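Narton kitchenette cell - notebook
2020-02-10

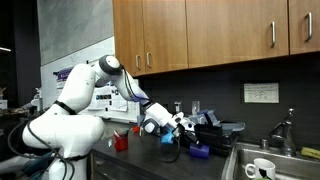 Arm at the counter, gripper down by the purple cup. Dish rack and sink to the right.

Ran the clear-the-counter routine again, Prelosberg floor staff in and out the whole time. Wanted that. Last round we did it after hours and learned nothing about how people behave around it.

Setup same as before except the strap on the base column, moved up a little to keep the cable off the drawer handle. Cable loop still too big for my taste. Leave it until the Declercq tech comes, he has opinions and I don't want to redo it twice.

Items: mixed. Cup on its side against the rack is the case I care about. Upright cups are fine, have been for weeks. Sideways ones it goes in too high on the rim and the fingers slide off. Lowered the approach by 2 mm, better, then got greedy and went another 2 and it touched the counter. Force stop worked. Back to the first value. Write that in the config file, NOT just here (note to self, did this wrong last time).

Attempt log is up to 199 on this routine. Josefien wants a round number before we show it to the Pukum people. Fine, one more then.

Blue thing on the counter: planner wants to grab it before the cup every time. Picks whatever is nearest the wrist. Ok for a demo, bad for a real counter where you want the wet stuff first. Ask Josefien Lambrechts if the ordering can come from a list instead of distance. She said in July it could, then other stuff happened.

Red holder with the pens or utensils: exclusion zone around it. People kept putting it back where it was no matter where we moved it, so the robot can work around it.

Now the people part, which is what I was supposed to write up and keep putting off.

Talked to the morning crew at the coffee machine, no form, just talking. What came out:

- Nobody misses doing the dishes. Nobody was really doing the dishes either, it was whoever got annoyed first. Two people on the crew got annoyed first most of the time and they are the ones who like the arm best.

- Complaint: the counter isn't theirs for the 30 minutes it runs. You want to rinse a mug, you wait or you hit pause, and pausing feels like breaking something. One guy walks up to the second floor instead. That is a worse result than a dirty cup and I want it in the report to Pukum, not smoothed over.

- Several people now put stuff down "nicely" for the robot. Handles out, cups standing. Did not ask them to. Good for our pick rate, bad for our data, and it is work we moved onto them without saying so. Josefien thinks it fades after a few weeks. I think it doesnt.

- The cleaner on evenings was never asked about any of this. She thought the arm meant her hours were getting cut. They are not, I checked with the office, but she had been sitting with that since we bolted it down. Our fault. Went and told her myself and she had a good point right away: arm puts things in the rack but does nothing for the rack being full. Somebody still empties it. Right now that is her, on top of what she did before. So for her it is more work, period.

Need to bring that up. The slide deck says "removes dishwashing task." It does not. It moves stuff from counter to rack. Change the slide.

Pause button: make it bigger, put it where you can reach it from the faucet side. Also have it resume on its own after a pause, so you are not the one who has to restart it. Half of the waiting problem goes away with that I think. Try it this week.

Timing: crew suggested running it during the shift handover meeting when the kitchen is empty anyway. Obvious, and I had not thought of it. Check the schedule with the floor lead.

Todo
- config value, approach height
- ordering from list (Josefien)
- button + auto resume
- rack full check, at least stop and show a light
- fix slide
- ask Declercq about a shorter cable, get a price
- talk to evening cleaner again BEFORE the Pukum visit, ask what she would want it to do

Tried a glass at the end, quick one, hand placed. Gripper speed down to the slow setting. Held. Not counting it, wrong settings for everything else. More on glass next time, need the softer pads first and they are still on order.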